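Paper Folding Tips for Cleaner Creases, Better Gift Wrap and Decorations That Last

I fold a lot of paper. Napkins for big dinners, envelopes when I run out of envelopes, drawer dividers, gift bags, party decorations, the lot. It started as a way to use up a stack of leftover wrapping paper and now there is a whole drawer in my kitchen given over to it (the good drawer, too, the one that used to hold the dish towels). These are the tips I keep passing on to friends, all in one spot at last!

Start with the right paper

Most trouble with folding starts before the first fold. Thick paper cracks along the crease, and very thin paper goes soft after you've opened and closed it a couple of times. Plain copy paper is a great place to practice. It takes a sharp line, it forgives you, and you can write the step numbers right on it.

For anything that will be handled a lot, like a treat bag or a little box, go up one weight from what you think you need. For anything with many layers, go down one. Kraft paper is wonderful for boxes and terrible for stars.

Solid colors show off the folds far better than prints do. I love a busy floral on a flat package, but put it on a folded bow and all that careful work disappears into the petals.

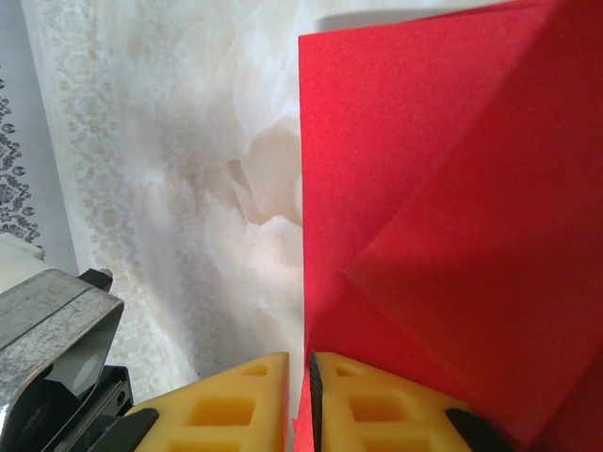
Red paper with a diagonal fold and a pointed corner.

Find the grain

Paper has a grain, just like wood or fabric, and once you know about it you will never go back. Bend the sheet gently in half without creasing it and feel how much it pushes back. Turn it a quarter turn and try again. The direction that bends more easily is the one running with the grain. Put your longest, most important folds along that line and they will lie beautifully flat.

If a fold keeps coming out fuzzy or cracked, check the grain first. I once made a whole batch of place cards that would not stand up straight, and all I had to do was cut the next batch the other way.

Getting a crisp crease

Line up the corners first, hold them down with one hand, and smooth from the corners toward the fold with the other. Don't press hard yet. When you're happy with the position, press in the middle of the crease and work outward to each end. Going from one end to the other lets the paper creep, and by the far side you're off by a hair. A hair matters by the sixth fold!

A bone folder is lovely, but you already own something that works. Try the back of a butter knife, a wooden ruler, the bowl of a spoon, or a clean popsicle stick. If your tool leaves a shiny streak on dark paper, lay a scrap of parchment over the crease before you rub.

For card stock, score it first. Run an empty ballpoint pen along a ruler on the inside of the fold, then bend. I keep a dead pen taped inside the lid of my craft box so it doesn't get thrown away.

Making a square without measuring

Take one corner of a rectangular sheet and fold it over so the short edge lines up with the long edge. You'll have a triangle with a strip left over. Cut off the strip, open the triangle, and there's your square. Save the strips — they make great gift tags, bookmarks, seed labels and chain links for the kids.

If your square comes out a little off, trim it now. It's tempting to carry on and hope, and I have hoped many times.

Keep your work surface friendly

A hard, smooth, dry surface is what you want. A tablecloth is too soft and a wood table with a deep grain will print right through onto thin paper. I use a big cutting board turned to its clean side. Wipe it down and let it dry completely, then wash and dry your hands, especially if you've been cooking. Butter fingerprints do not come out of paper. Ask me about the birthday crown.

Work with the light coming from one side, too. A lamp placed low and to the left (or right, if you're left-handed) throws a tiny shadow along every crease, and you can see right away where a fold has wandered.

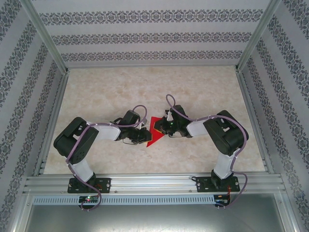

Triangles deserve a few words of their own, as so many projects begin with one. Pennants, cone cups for popcorn, corner bookmarks and paper party hats all start by bringing one corner across to its opposite. The points are where things go wrong. Leave yourself the tiniest gap at the tip, no wider than the thickness of the paper, and the next layer will have room to sit down. Jam the edges right up against each other and you'll get a bulge that no amount of rubbing will fix.

For a string of pennants, fold over the top edge, run the string inside, and close it with a glue stick. Skip white school glue on thin paper. It soaks in and puckers, and the wrinkles stay forever. Double-sided tape is even quicker if you're making them the same afternoon as the party.

Wrapping a box with folded corners

Cut your paper so the ends cover just over half the depth of the box. Most people leave far too much, and that's what makes lumpy ends. Push the sides in first, crease the two slanted edges that form, then fold down the top flap and bring the bottom one up over it. Turn the raw edge of that last flap under before you tape it. It takes five extra seconds and looks like it came from a fancy store.

Rescuing wrinkled paper

Please don't throw out crumpled tissue or wrapping paper! Lay it on the ironing board with a thin cotton towel on top, set the iron to its lowest heat with the steam off, and keep it moving. Skip this for anything with foil, glitter or a plastic coating. Test a corner of dark colors first, in case they rub off on your towel.

Storing what you've got

Keep flat sheets flat, under a bed or behind a dresser, between two pieces of cardboard. Rolls do best standing upright in a tall bin with a rubber band cut from an old kitchen glove around each one. Keep everything out of the sun. Red and purple fade fast on me, and I found out in August, when the stack by my back window had gone pink down one side.

Small offcuts go in an envelope sorted by color. When the envelope won't close anymore, it's time to make tags.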